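Cómo preparar la leña y la despensa para los meses fríos

482 veces compartido
12 comentarios

En casa empezamos en febrero, cuando todavía hace calor y nadie piensa en la estufa. Vivimos a las afueras y el camino se corta con las heladas, así que lo que no esté guardado en otoño ya no llega.

Primero, la leña. Para una estufa pequeña calculamos unos 900 kilos por temporada. Se corta en trozos de 20 centímetros, se apila sobre tarimas y se cubre solo por arriba – los costados quedan abiertos para que corra el aire. La que compramos a Lech Cieślak viene partida, pero igual la dejamos dos meses más antes de quemarla.

Después, la despensa. Vaciar los estantes, limpiar con vinagre rebajado y dejar secar hasta el día siguiente. Los frascos con la tapa hinchada se tiran sin probar.

Las legumbres van en recipientes con cierre, con el mes escrito en cinta de papel. Lo que se usa cada semana, a la altura de la mano. Velas, fósforos y pilas, todo junto en un solo cajón. 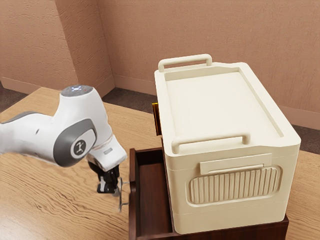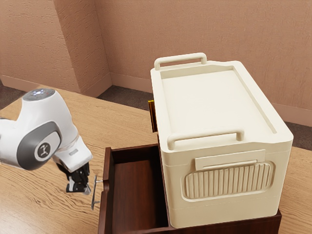
Caja de color crema sobre una cajonera de madera oscura.

Las papas y las cebollas se guardan separadas, en un lugar oscuro y ventilado. Conviene revisarlas cada dos semanas y sacar las que tengan brotes o manchas. Las manzanas van aparte, envueltas en papel de diario.

Por último, las ventanas. Pasar la mano por los marcos un día de viento y marcar con lápiz donde entre aire. El burlete adhesivo pega mejor sobre madera limpia y seca. Margareta Pop nos recomendó poner además un rollo de tela con arena al pie de la puerta, y ahí sigue desde el invierno pasado.

Falta el tiraje de la estufa, que limpiamos el 19 de abril.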